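Kunditz Jutow Stage Accordion

Price: £2,962, including hard case, straps and delivery within mainland Britain
Availability: in stock, with a short wait for the red finish
Sold and set up by Cheema Accordions

If you have been playing a full-size piano accordion for any length of time, you will know the feeling at the end of a long evening when the shoulders have had enough and there are still a few tunes to go. The Jutow was made with that last half hour in mind. It is a proper four-voice instrument with a full keyboard and a full bass side, and yet when you first pick it up you will probably check that you've been handed the right one. We did, and we had read the specification beforehand!

Kunditz have taken their time over this model. The reeds are set on lighter blocks than the ones in the older Biveck, which many of our customers still own and love, and the bellows have been recut so that they open evenly from top to bottom. What you notice as a player is how little air it needs. Quiet passages stay in tune and don't wheeze, and when you do lean on it there is plenty there, with a good round low octave that carries to the back of a village hall without a microphone anywhere near it.

The tremolo is gentle as supplied, somewhere between a dry tuning and the sweeter sound people ask for in Scottish dance bands. If you would like it wetter or drier, please tell us when you order and Trevor Gagnon will retune it on the bench before it leaves us. There is no charge for this on a new instrument, though it does add a few days.

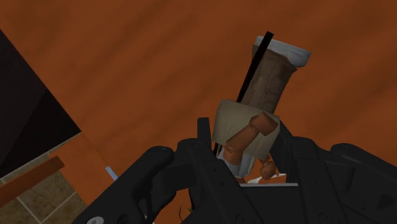
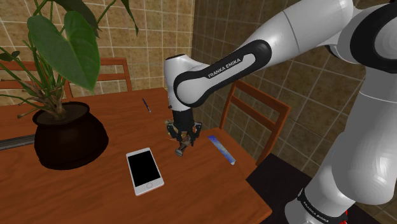

First: a small figurine held in a black gripper. Second: a white robotic arm over a wooden table. Both computer-rendered.

The keys are a touch narrower than on a piano, with a shallow, quick action and felt underneath that keeps the clatter down. Register switches sit above the keyboard where the thumb can find them, and the master switch can be pressed with the palm, a blessing in a fast reel. On the bass side there are 2 registers only. Some players will want more, and if you are one of them do look at the Kunditz concert models, but for dance work and song accompaniment we have found these cover nearly everything.

Mikkel Mikkelsen played one for us all through the winter season and brought it back with a single request, for a wider back strap. Kunditz agreed, and every Jutow now comes with the wider strap fitted. If you bought yours before March, give us a ring and we'll happily post one out to you.

What comes in the case

Jutow accordion in black, cream or red
Padded shoulder straps and the wider back strap
Hard case with wheels and a lockable lid
Soft cloth and a spare set of bellows pins
Owner's booklet, with a page at the back for tuning notes

Part exchange

We are always glad to take a good used instrument in part exchange, and a Biveck in tidy order may fetch up to £2,000 against a new Jutow. Send us a few lines about its age and condition, and mention any notes that stick or sound sour. We would much sooner hear about them at the start, and they rarely make as much difference to the price as people fear.

Trying one out

You are very welcome to come and sit down with a Jutow for as long as you like. There is a quiet room at the back of the shop and the kettle is usually on. Do bring your own accordion along as well, as it helps a great deal to play them one after the other. If you can't get to us, we offer a home trial of 20 days, and you need only pay the return carriage should you decide it isn't for you. Please keep the outer carton until you have made up your mind.

Price and finishes correct at March 6, 2013.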